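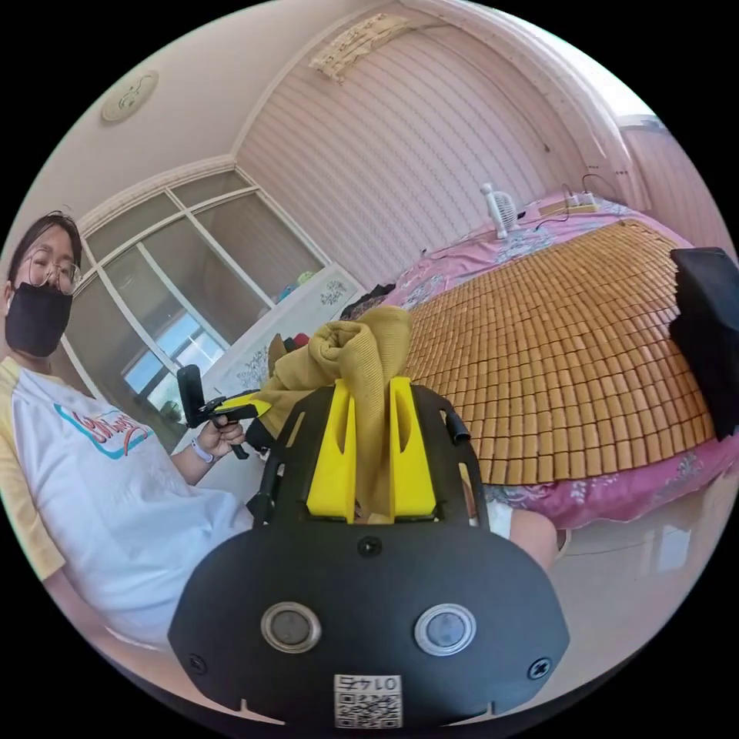
Yellow knit in hand, with the bamboo mat still on the bed.

Seasonal clothes and bedding: frequently asked questions

Last updated 26 Jun 2022

These are the questions we get most often about folding, sorting and putting away clothes at home. Bookings and prices are at the bottom of the page.

Do I need a table to fold on?

No. Most people fold on the bed and it works well enough. What matters is that the surface is flat and wide enough to take a jumper with both sleeves out. Pull the sheet or mat straight first and move bags, chargers and phones to one side.

Can I fold on a bamboo mat?

Yes. A tile mat is firmer than a quilt, so creases are easier to press out with your hand. Run your palm over it before you put any knitwear down. If a tile has a rough edge or the cord between tiles has frayed, it can catch a loop and pull it. Fine knits are better folded on a sheet or a towel laid over the mat.

Should the mat come off before the winter clothes come out?

It's up to you. Plenty of people leave it on until the last of the sorting is done, then take it up and change the bedding in one go. If you do it the other way round, you end up sorting clothes on top of a clean quilt cover.
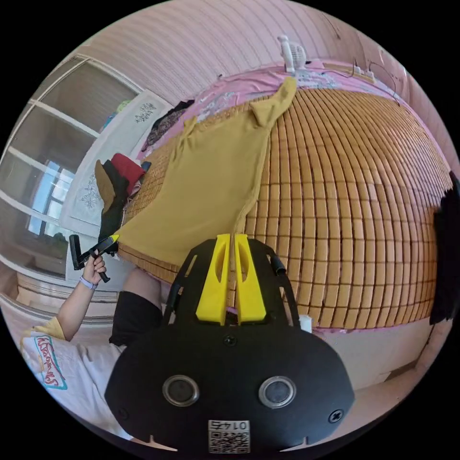 Staltirau Home Help, Wardrobe and Linen Team

How should I sort the pile before I start?

Sort by what it is first and by colour later, if at all. Put tops together, bottoms together, and anything small in its own heap. Dark clothes that shed lint should be kept off pale knits. Anything that needs washing or mending goes straight out of the room, otherwise it tends to get folded with the rest and put back.

Do you fold inside out or right side out?

Right side out, with one exception. Tops with a printed graphic can be stored inside out if the print is thick or has started to crack. Put a piece of plain paper or a spare cotton top between two prints in hot weather, as they can stick to each other.

What is the best way to fold a long-sleeved sweatshirt?

Lay it flat with the neckline at the top and smooth the body from the middle outwards. Take each cuff and draw the sleeve straight out to the side so there are no twists at the shoulder. Hold it by the cuff and not by the middle of the sleeve, or the fabric bunches at the elbow.

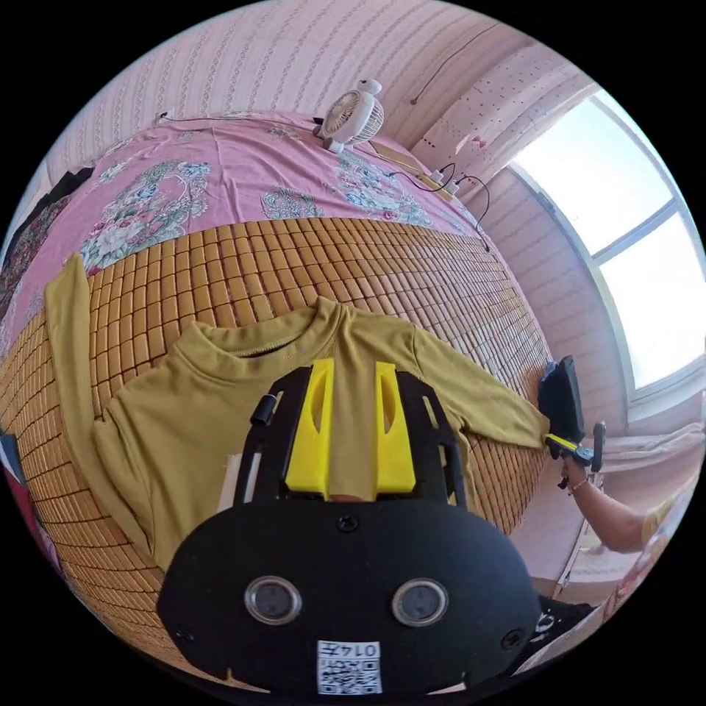 Bring one sleeve across the body, then double it back down so that it lies parallel to the side seam. Do the same on the other side. Fold the bottom hem up to a little below the neckline, then fold once more. If it is going in a drawer, stand it on its fold. If it is going on a shelf, lay it flat with the neckline hidden at the back.

Mine always comes out crooked. What am I doing wrong?

Usually the side seams have drifted. After washing, a lot of sweatshirts twist slightly, and the seam no longer runs straight down the side. Ignore the seam and line up the shoulders and the bottom ribbing. The result will look straight even if the seam isn't.

Should knitwear be hung or folded?

Folded. Heavy knits drop at the shoulders on a wire hanger and the mark can be hard to steam out. Light woven shirts are fine on wire for a short time. For coats, use a wide hanger.

Are fabric bins all right for clothes?

Yes, for things you use often. A fabric bin with a folded-over rim is good for socks, scarves, shorts and sleepwear. Don't use an open bin for wool over summer. It lets dust in and gives moths an easy way to the bottom of the pile. We suggest a lidded box or a zip bag for that.

How full should a bin be?

Stop below the rim. Once clothes sit higher than the sides, the top layer slides off whenever you go looking for something.

My wardrobe has glass doors. Does that change anything?

A little. Clothes behind glass will fade if the sun reaches them, so keep dark and bright colours on the side away from the window, or draw the curtain in the afternoon. Bottles and toiletries should have their own shelf, away from fabric. A leaking lid can ruin a whole stack.

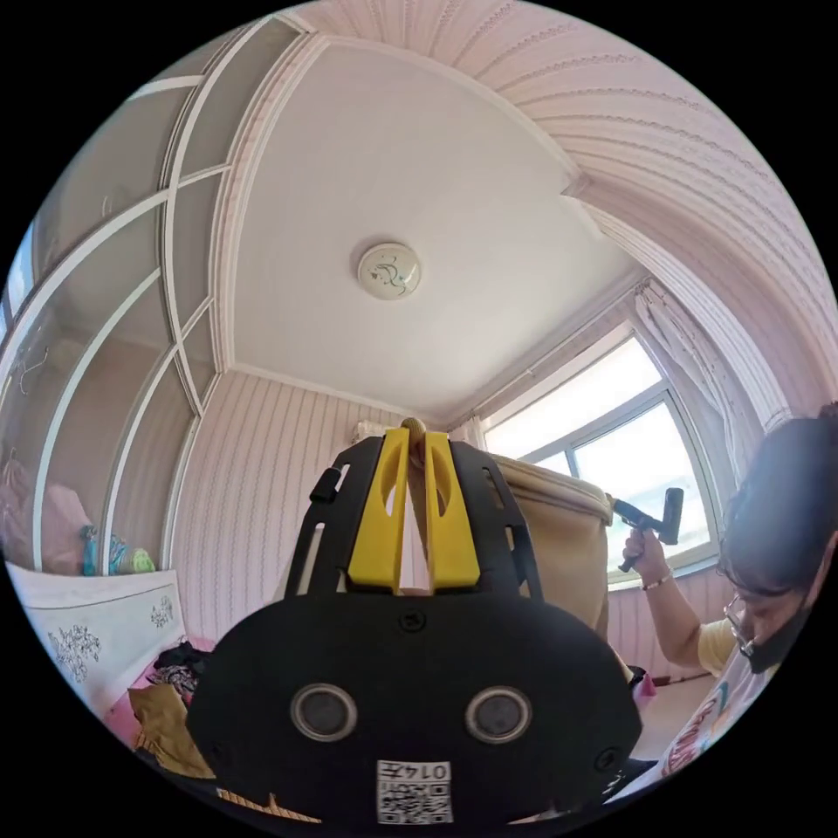 Gintarė Uibo: Can I add something on the glass doors? I had everything folded to the same width and it still looked messy through the panes. What fixed it was turning the stacks so the folded edge faced out and the open edges went to the back. I also moved the small things down into a bin behind the solid doors. Took me one evening and I haven't had to redo it since November.

We agree about the folded edge, and our team does the same in display cabinets and open shelving. It also makes it easier to pull one item out of the middle.

What about cords and fans around the bed?

Switch off the fan while you are folding light items. Keep power boards clear of clothing and bedding, and don't cover one with a pile even for a few minutes. Before packing a fan away for winter, wipe the grille and let it dry fully.

Should I run the air conditioner while clothes are out?

Dry mode is useful in humid weather. Clothes that feel slightly damp should not go into a closed box. Leave them spread out overnight and check the cuffs and waistbands, which are the last parts to dry.

Do you supply boxes?

We lend Grustia lidded boxes, 4 to a household, for one season. Extra boxes can be bought at the Haddad depot for $11 each.

How much is a wardrobe visit?

A half-day visit is $133. That covers one bedroom, including bed linen. Washing, ironing and mending are not included.

Where do unwanted clothes go?

To the Zalari clothing exchange, if they are clean and wearable. The exchange passed on 3,070 items last year. Please bag shoes separately and tie them in pairs.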